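# Kapitel 3: Zeichenmittel und Zeichengründe

Wer zu zeichnen beginnt, fragt meist zuerst nach dem richtigen Stift. Die Frage ist berechtigt, aber sie lässt sich nicht allein am Stift beantworten. 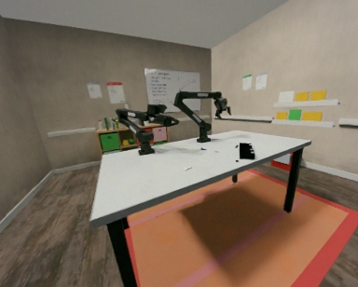

Ein Strich entsteht aus drei Dingen: dem Mittel, das Farbe abgibt, dem Grund, der sie aufnimmt, und dem Druck der Hand. Ändert sich eines davon, ändert sich der Strich. Ein weicher Bleistift auf glattem Karton verhält sich wie ein anderes Werkzeug als derselbe Bleistift auf rauem Aquarellpapier. In den ersten beiden Kapiteln ging es um das Sehen und um die Führung der Linie. Jetzt geht es um das Material.

Das Kapitel behandelt zunächst die trockenen Mittel, danach die Tuschen und zum Schluss die Papiere. Die Übungen setzen voraus, dass Sie von jeder Gruppe wenigstens ein Mittel zur Hand haben. Teure Ausrüstung wird nicht gebraucht.

## 3.1 Trockene Mittel

Zu den trockenen Mitteln zählen Graphit, Kohle, Kreide und Rötel. Sie geben ihre Farbe durch Abrieb ab. Die Papieroberfläche wirkt dabei wie eine feine Feile: Je rauer sie ist, desto mehr Material bleibt hängen und desto körniger wird der Strich.

**Graphit** wird für Bleistiftminen mit Ton gemischt und gebrannt. Der Tonanteil bestimmt die Härte. Harte Minen (H) enthalten viel Ton und zeichnen hell und scharf, weiche Minen (B) enthalten mehr Graphit und zeichnen dunkel. Die Stufen sind zwischen den Herstellern nicht genau abgestimmt. Ein 2B der einen Marke kann dunkler sein als ein 3B der anderen. Wer mitten in einer Arbeit die Marke wechselt, sollte vorher auf einem Reststück desselben Papiers probieren.

Graphit glänzt, wenn er dick aufgetragen wird. Sehr dunkle Flächen wirken deshalb bei seitlichem Licht grau und nicht schwarz. Für tiefe Schwärzen ist Kohle das bessere Mittel.

**Kohle** gibt es als Naturkohle und als Presskohle. Naturkohle besteht aus verkohlten Zweigen, meist Weide oder Rebe. Sie haftet schwach und lässt sich mit einem Lappen fast vollständig abwischen, was sie für Vorzeichnungen geeignet macht. Presskohle enthält ein Bindemittel, ist dunkler und sitzt fester. Beide müssen am Ende fixiert werden.

**Kreide und Rötel** liegen im Verhalten zwischen Presskohle und Pastell. Rötel verdankt seine Farbe dem Eisenoxid und ist sehr lichtbeständig. Er lässt sich nur schlecht radieren. Legen Sie die Zeichnung daher mit leichtem Druck an und verstärken Sie erst, wenn die Proportionen stimmen.

> **Merke:** Graphit unter Kohle ist ungünstig. Die glatte Graphitschicht nimmt den Kohlestaub schlecht an, und die Vorzeichnung scheint als glänzende Linie durch. Unter Kohle wird mit Kohle vorgezeichnet.

## 3.2 Feder und Tusche

Tusche unterscheidet sich von Tinte durch das Farbmittel. Tinte enthält meist gelöste Farbstoffe, Tusche enthält feste Pigmente, in der Regel Ruß, und ein Bindemittel. Beim Trocknen bleibt das Pigment auf der Papieroberfläche liegen. Deshalb deckt Tusche besser und bleicht weniger aus.

In Füllhaltern hat Tusche mit Schellack oder Acryl nichts zu suchen. Das Bindemittel härtet im Tintenleiter aus und lässt sich danach kaum noch entfernen. Für sie ist die Eintauchfeder vorgesehen.

Spitzfedern bestehen aus zwei Schenkeln, die sich unter Druck öffnen. Beim Ziehen zum Körper hin schwillt der Strich an, beim Schieben bohrt sich die Feder leicht ins Papier und spritzt. Neue Federn sind oft mit einem dünnen Ölfilm gegen Rost geschützt. Wischen Sie ihn mit etwas Spiritus ab, sonst perlt die Tusche ab und die Feder gibt ungleichmäßig Farbe.

Die folgende Übersicht nennt die Merkmale der drei Federarten, mit denen im weiteren Kapitel gearbeitet wird.

| Federart | Strich | Geeignetes Papier |
|---|---|---|
| Spitzfeder | stark an- und abschwellend | glatt, geleimt |
| Zeichenfeder, steif | gleichmäßig, fein | glatt bis leicht rau |
| Rohrfeder | breit, brüchig auslaufend | auch raues Papier |

Die Rohrfeder wird aus Schilf oder Bambus geschnitten. Sie fasst wenig Tusche und läuft schnell trocken – viele Zeichner nutzen gerade diesen auslaufenden Strich für Schatten und Hintergründe.

## 3.3 Papier

Das Gewicht eines Papiers wird in Gramm pro Quadratmeter angegeben. Skizzenpapiere sind leicht und wellen sich, sobald sie nass werden. Für Lavierungen sollte das Papier deutlich schwerer sein oder aufgespannt werden.

Wichtiger als das Gewicht ist für die Feder die Leimung. Sie verhindert, dass die Flüssigkeit in die Fasern zieht. Auf schwach geleimtem Papier fransen die Linien aus. Ob ein Blatt taugt, zeigt ein einfacher Versuch: Ziehen Sie in einer Ecke einige sich kreuzende Linien und betrachten Sie die Kreuzungspunkte. Bleiben sie scharf, ist das Papier geeignet.

Die Übungsblätter zu diesem Buch sind auf zwei Papiere abgestimmt. *Zeltivix* ist ein glatter Karton für die Feder, *Marnano* ein leicht raues Papier für Kohle und Rötel. Jedes andere Papier mit ähnlicher Oberfläche ist ebenso brauchbar.

Holzhaltige Papiere vergilben. Für Übungen spielt das keine Rolle, für Arbeiten, die aufbewahrt werden sollen, verwenden Sie säurefreies Papier. Lagern Sie die Blätter flach und trocken, Kohlezeichnungen auch nach dem Fixieren mit einem Zwischenblatt.

## Übungen zum Einstieg

**Übung 3.1** Legen Sie mit einem Bleistift der Stärke 2B eine Tonleiter von Papierweiß bis zum dunkelsten erreichbaren Ton an. Wiederholen Sie sie auf einem raueren Papier. Vergleichen Sie die dunkelsten Felder.

**Übung 3.2** Ziehen Sie mit der Spitzfeder 50 parallele Linien, die in der Mitte anschwellen. Arbeiten Sie langsam und tauchen Sie nach, bevor der Strich abreißt. Drehen Sie das Blatt so, dass Sie immer zum Körper hin ziehen.

**Übung 3.3** Zeichnen Sie denselben einfachen Gegenstand, etwa eine Tasse, einmal mit Naturkohle und einmal mit der steifen Zeichenfeder. Notieren Sie am Rand, welche Entscheidungen Ihnen das Material abgenommen hat und welche Sie früher treffen mussten als gewohnt.

Bewahren Sie die Blätter aus Übung 3.1 auf. Sie werden in Abschnitt 3.4 beim Schraffieren als Vergleich gebraucht.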